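# Teleoperated Demonstrations for Sidewalk Navigation: Did They Help?

Semester project report, mobile robotics lab, Hendstead campus

## What we set out to test

The usual claim is that if a person drives a robot by remote control for long enough, a network can copy the driving and you can skip writing rules. Our course materials repeat this claim a lot. I wanted to see how much of it survives a small budget and an ordinary city block.

The task was sidewalk following plus one street crossing. I drove a simulated delivery robot through the Prelia street map with a gamepad while the Semaan logger stored camera images and stick commands together. The policy was then trained to predict the stick commands from the images. I collected 297 demonstrations, of which 58 were held back for testing. A drive was stopped at 600 steps if I hadn't reached the goal.

No traffic was switched on. Please keep that in mind whenever the word "crossing" appears below.

## Demonstrations at the crossing
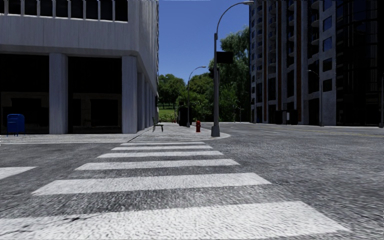
My first problem was my own driving. With a gamepad I kept overcorrecting, and the logger can't tell a correction from an intention. In early drives I aimed at whatever stood out on the far side, which at this corner is the red hydrant next to the big lamp post, and then swung back toward the painted bars. A policy trained on those drives would learn to swing too. I threw out my first practice batch and started again with a rule: line up with the crosswalk before moving, and leave the stick alone unless the heading is clearly off.

The second round was smoother to watch. It was also less useful in one respect, as I found out later. A driver who never drifts never shows the robot how to come back.

## Following the sidewalk

Straight stretches gave me the largest share of the data. I tried to stay between the building and the curb, and to pass the mailboxes on the same side each time. Consistency sounded like a good idea when I wrote the protocol. I'm less sure now, and I would let the side vary if I did it again.
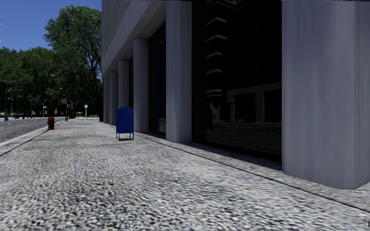
*Figure 2. Sidewalk beside the gray building, with a blue mailbox ahead and a hydrant nearer the road.*

The windows on this side worried me more than the obstacles. The dark glass reflects the paving, and to a network that has only seen color images a patch of reflected ground may pass for ground. I asked for the depth channel to be logged as well, but the Sivton gamepad bridge dropped messages whenever depth was on, so all results here use color only. That is a weakness of the study and I don't have a way around it.

I can't prove the reflections caused any particular failure. Two of the worst test runs ended against glass. Two runs is a very thin basis for a theory, and I mention them mainly so that the next group looks at this properly.

## Does it know where it is?

Holding out drives from the same map is a weak test. The routes overlap, so a policy could score well by memorizing landmarks. To check this I started the trained policy from 9 positions I had never driven from and let it run with my hands off the gamepad. 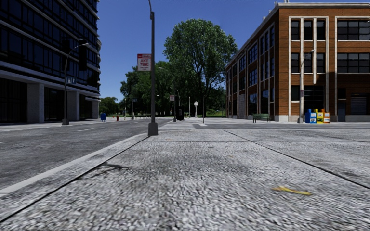 *Figure 3. Approach to the intersection, with the brick building on the right and the crosswalk straight ahead.*

On the held-out drives, the predicted commands followed mine closely enough that the plots look impressive. I would ask readers not to be impressed. Matching my stick one image at a time says little about what happens when the robot's own small errors add up, and the new starting positions showed exactly that. The policy went well while it stayed near the middle of the sidewalk. Once it had slid toward the curb or the wall, it tended to hold the stick where it was, as I had done on all those tidy drives.

The approach to an intersection was the better case. There is more to see, and I had approached from enough angles that the data contained some real turning.

## Close to the wall

After those runs I recorded a short extra set of recovery drives. I placed the robot badly on purpose, either too near a building or pointed at it, and then took over the gamepad and steered back to the open pavement.
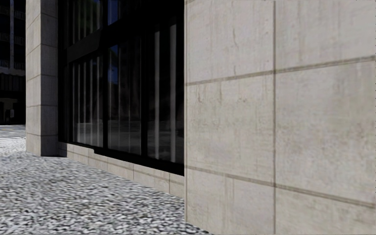
These drives were slow and tiring to record. Steering out of a bad position by remote control with a single forward camera is hard, and I often turned the wrong way first. I trimmed those wrong turns out by hand, so part of this "natural human demonstration" was edited after the fact. I suspect that is common in published work and seldom written down.

With the recovery drives added, the policy got away from walls more often in my informal checks. It also became hesitant on straight sections, where it sometimes turned away from buildings that were no threat. I did not have time to tune the balance between the two kinds of data, so I make no claim about which version is better overall.

## What I would change

- Log when the driver is correcting a mistake, using a spare button on the gamepad.
- Have a second person drive. Every habit in this data set is mine.
- Compare against a plain hand-written wall follower. I left this out, and without it I can't say whether the demonstrations were worth the hours.
- Fix the gamepad bridge before collecting anything with depth.

The logs and trimming notes are in the project folder, with the discarded practice batch kept separately.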